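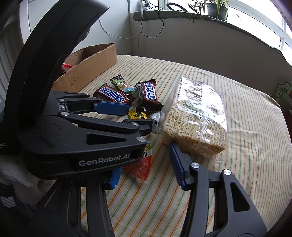
Every few months somebody tells me I should stop buying cheap household linen and start buying the good stuff, by which they mean the stuff with a story. The pitch is always the same. Pay four times as much now, keep it for decades, and you come out ahead. I have been hearing this long enough to have tested it, and I don't believe it. Take a tablecloth, a cream one with thin stripes in orange, green, yellow and grey, hanging in soft creases over the curved edge of a table. Could you tell me what it cost? Could you tell me whether it will last two years or twenty? I couldn't, and I have spent more time reading care labels than is healthy.

The phrase that gets me is "buy once". It is printed on the swing tags at Lurel and it is all over the Carretero website, where a plain tablecloth was $278 when I looked in January. For that money you get a cardboard sleeve, a cotton bag and a paragraph about heritage. What you don't get is a number. How many washes? At what temperature? Will the dye hold if it dries in the sun, as everything does in my yard from October to April? I wrote and asked. The reply thanked me for my interest in slow living.

I don't doubt that some cloth is better than other cloth. Long fibres wear better than short ones, a tight weave snags less than a loose one, and a properly turned hem will outlive an overlocked edge. My grandmother knew all this and never paid a premium for it. She turned the corner over with her thumb and looked at the back. My quarrel is with the idea that price tells you any of it. It tells you what the shop thinks you'll pay.

My own drawer is not a laboratory, but it is what I have. The oldest cloth in it came from a church fete 12 years ago and cost less than a sandwich. It has had beetroot on it, candle wax, and one Christmas a whole jug of gravy. The most expensive was a gift from Udus, all undyed linen and good intentions, and it had a hole near the fold after 9 months. One bad cloth proves very little, I know. But the people selling the other theory don't offer even that much. They offer adjectives.

There is also the matter of how people treat dear things. Friends who own the good linen don't use it. It comes out for guests, gets fussed over, and goes back in the drawer with lavender. Of course it lasts. A bus ticket would last if you kept it in a drawer with lavender. Then the owner tells you how well it has held up, and somebody else goes off and buys one.

The environmental argument deserves more respect, and I wish it were made more carefully. Throwing out less is plainly a good thing. Fewer trips to the tip, less cotton grown on thirsty land, less freight. But Mosetari now puts out a new palette every season and calls the whole range "lifelong". If a tablecloth is meant to last a lifetime, why do they email me in spring about the new sage? A company that truly sold people one cloth each would be a very small company before long. I don't blame them for wanting to stay in business. I'd like them to drop the sermon.

What would change my mind is dull. A wash test done by someone who isn't selling anything, with the result on the label. A guarantee that doesn't exclude stains, fading, shrinkage and "normal use", which between them cover everything that ever happens to a tablecloth. A repair service at a price below that of a replacement. We expect a star rating on a fridge and a tread rating on a tyre, and we manage to read those without a paragraph about heritage.

Until then I'll keep going to op shops and the sale bin, and I'll keep turning over the corner to look at the hem. If the stitching is straight and the colour looks as good on the back as on the front, it comes home with me. Some of them will be duds. I've had expensive duds too, and those I felt obliged to iron.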